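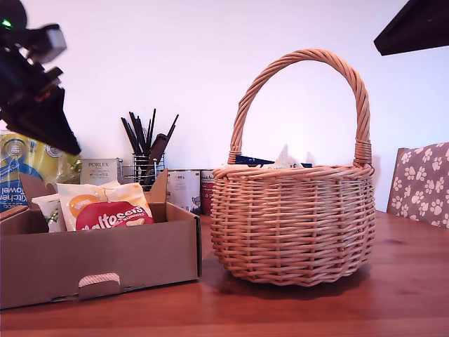

Bench setup, grocery sorting task. Gripper at upper left, box and basket on the table.

Progress report, gripper comparison, work package 2
Submitted October 18, 2022

Short one this time, want to get it in before the review call. Full tables go with the final report.

Where we are
Comparison running since April. Two grippers on the same arm, same table, same controller: the Stundach two-finger and the Nendura, longer fingers, softer pads. Third candidate (Sjöberg) quoted but not ordered, see Money. Total so far 2347 logged attempts over both grippers. An attempt is one pick and one place, or a failure somewhere between.

Task
Household packing, as in the proposal. Snack bags and packets move between a low cardboard box and a wicker basket with a high handle. Everyday clutter stays along the back wall, kitchen towel, a mesh holder full of utensils, a couple of cans. Clutter is not to be touched. Contact with clutter = failed attempt even if the item ends up in the right place. We were not counting it that way before the summer so the early logs had to be re-scored. Took a week we hadn't planned for.

What's working
- Camera calibration holds between sessions. Used to redo it every morning, now only after the mount has been off.
- Changeover between grippers down to 23 minutes including the check routine.
- Rigid items (small boxes, cans) no longer interesting, both grippers handle them. Dropping them from the test set from now on unless you object.
- Operators can replay a failed attempt from the log. Saves a lot of arguing.

What isn't
Soft bags. Same story as last report but we understand it better. A half-full bag folds under the fingertip and the force reading comes up late, so the controller thinks it hasn't arrived yet and keeps going down. Lowering the approach speed helps the Stundach, hardly changes the Nendura.

The basket handle is the other one. The planner treats the opening as a clean circle and the arch cuts it in half. Approaches from the left are ok, approaches over the handle get rejected by the planner or, worse, accepted. We have put the handle in the collision model by hand for now. Not a real fix, a different basket means doing it agian.
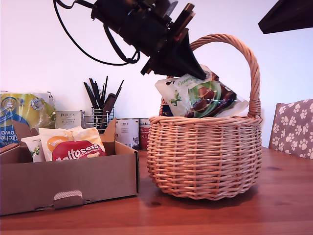
Bags standing upright in the basket are their own problem. The top edge leans out past the rim and the fingertip comes down on it at a slant, so small errors in height matter much more than they do over the box. Of the 197 attempts set aside for manual review, most are this case. Reviewing them is slow, one person, one screen. Would like to move part of it to the Dronska annotation tool, trial license is already in place, need a yes from your side on data storage.

Also, cable routing on the gripper. Slack loop has to be long enough for wrist rotation and short enough to stay clear of things on the table. Current length is a compromise. New clips on order.

Changes to plan
1. Rigid items out, more soft packaging in.
2. Second basket without a handle, as a control.
3. Force threshold to be set per item class instead of one value for everything.
4. Lighting test pushed to next period. Even light only so far, we know.

Money
On budget for staff. Equipment underspent because the Sjöberg gripper has not been ordered, lead time went up and we didn't want to commit before seeing the soft bag numbers. If we order this month it arrives in time for 5 weeks of testing, which is tight but enough for a fair comparision on the reduced item set. If not we drop it and report on two. Need your decision on this one, everything else can wait.

Risks
Arm service is due in the next period, several days down. Fingertip pads wear faster than the supplier sheet says, spares in the drawer but not many. Staffing ok.

Next period
Finish manual review. Re-run soft bags with per-class thresholds, both grippers. Handle vs no handle. Draft of the results section to you ahead of the next call, rough but readable.

Still open from last time: the data sharing wording. Sent our version, haven't heard back.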